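2021-10-23
Dzintra Avotiņš

Back from Gostton just before midnight and far too awake to sleep, so I'm writing this with tea and the end of the ginger cake. The Ibarra was showing The Piddale Road again (my third time, I know!) and they'd got Thibault Besnard in to talk afterwards, all by himself on a stool with a glass of water. I'd expected him to be grand after all those years as the detective, and he was lovely, a bit shy if anything, and he kept thanking the projectionist.

He talked for ages about giving up television. He'd played the same man for 8 series and said that by the end people in shops would tell him their burglaries. Then came a whole winter with no work at all, and then this little film, shot in 20 days up at Wonorport with the rain coming sideways. He said he'd never been so cold or so happy, and I believed him.

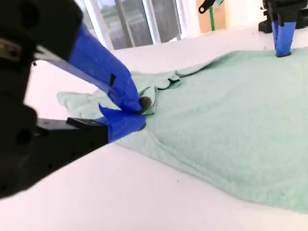

Jelle thought he'd been better on the telly, and told me so all the way to the car park: the film was too slow, nobody wants to watch a man mend a boat for ten minutes, and Besnard ought to go back for a Christmas special in December and cheer everyone up. I said I could watch him mend that boat all night. We agreed about the music, at least, and about the sister, who was wonderful and hardly gets a mention on the poster.

Must look up whether his stage play is coming anywhere near us. Ferenc would come too if I got the tickets early, and he still owes me for the last lot.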